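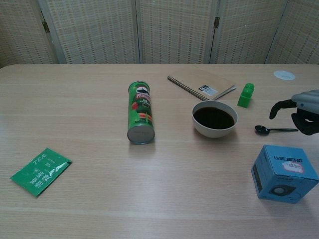 Table by the folding divider, with a can of Pringles on its side.

Ernach Boat Club – Winter Walkway and Slipway Check
Done 28 Jan 2023 by Cirilo Salinas, with Éabha Hanrahan holding the other end of the tape

Good morning, everybody, and thank you for your patience with this one. I know it was promised before the holidays, but the December walk-round got rained off and then I had the flu, so please take this list as replacing the half-finished one on the noticeboard. Anything marked FIX needs doing before boats go back in. WATCH means keep an eye on it and tell me if it gets worse.

1. Main gangway, shore hinge – OK
Greased both pins. A little surface rust on the upstream side, same as last year, and I wouldn't lose sleep over it.

2. Main gangway, walking surface – FIX
The grit strips are worn smooth in the middle where we all walk, and two of them are lifting at the corner. I pressed them down with my boot and they came right back up again. Liam Tully has a roll of the same strip left over from the Flanagan dock and says we're welcome to it, which is awfully kind of him. Until it's down, please keep to the sides and hold the rail.

3. Handrails – OK
Shook every post as hard as I could. The third one on the left has a new bolt since the last check (thank you, whoever that was, and please write it in the book next time!).

4. Floats under the long finger – WATCH
The outer end sits lower than the inner end with a person standing on it. Éabha walked up and down while I lay on my stomach and looked, and we both think it's a float taking in water. Limit for that finger stays at 900 pounds until we've had it out.

5. Cleats – FIX (one)
The cleat at berth 30 turns by hand. The screws have nothing left to bite on, so it wants a through bolt and a backing plate. Finbarr Ó Riain, it's your berth, so please double up on the next cleat along for now.

6. Slipway – FIX
Green from the low mark up, and very slick after the mild spell. Scrub it with a stiff broom and plain water. No bleach, please, it goes straight into the lake.

7. Ladders – WATCH
The ladder by the fuel shed is fine. The Rurnby side ladder has a bottom rung that's bent but still solid. I'd like it swapped out before the kids' sailing starts.

8. Life rings and throw lines – OK
All in place. One line had been tied up in a knot I've never seen before and it took me a good while to undo. Coil them loosely, please.

9. Walkway lights – FIX
The one over the gate is out. Eimear Coughlan has the ladder key.

10. Shore power posts – NOT CHECKED
That's for the electrician, and I've left a message.

Materials for all of the above should come in under $400, most of it for the bolts and the float. If you can spare a morning with a broom, leave your name on the sheet in the clubhouse and I'll call you.

Cirilo

Recent items
Sotevberg mooring chain: what we ordered and why
Winter cover tips from Liam
Gate code change
Berth fees for the coming season
Lost and found: one gray oarlock, one left glove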